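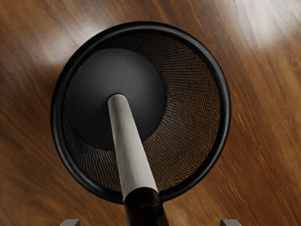
According to Melquiades Contreras, a wrist view tells a planner less than people expect, and a container seen from straight above is the case where it tells least. His remark is quoted in most accounts of **Wikolham**, a software package for planning and checking insertion motions in simulation, in which a held object must be lowered into an open container.

## Overview

Wikolham was written at Davia by Soledad Arriaga and Bereket Birhane. It takes rendered wrist-camera images, a model of the gripper and a coarse model of the container, and returns a path for the arm. It doesn't do any grasping. The object is assumed to be held already, and its pose in the fingers is treated as an unknown to be estimated along with the container.

## Perception

The rim is found first. A dark, glossy rim is fitted as an ellipse, and the floor of the container is fitted as a second one. The offset between the two centres gives the tilt of the line of sight relative to the container's axis. Mesh walls are masked out, as the weave produces false edges at most scales. Glare on polished wood grain caused similar trouble in early versions, and the renderer now varies reflections and grain direction between runs.

The held object hides part of the near rim in many views. The fitter works from the visible arc only and reports a wider error when that arc is short.

## Planning and control

The planner samples 300 candidate paths by default, scores them for clearance at the rim and passes the best 2 to the controller. The lower-ranked path is kept as a fallback. The control loop runs at 500 Hz and goes compliant once the tip has passed the plane of the rim. Release is a separate behaviour and can be switched off.

## Testing

The standard test set, Pranstead, holds 2466 simulated starts with rods, pens and similar slender objects. Ezequiel Cuevas has criticised it for using upright containers only. A tilted set was added in September under the name Valdovinos.

## See also

- Ellipse fitting
- Compliant control
- Domain randomization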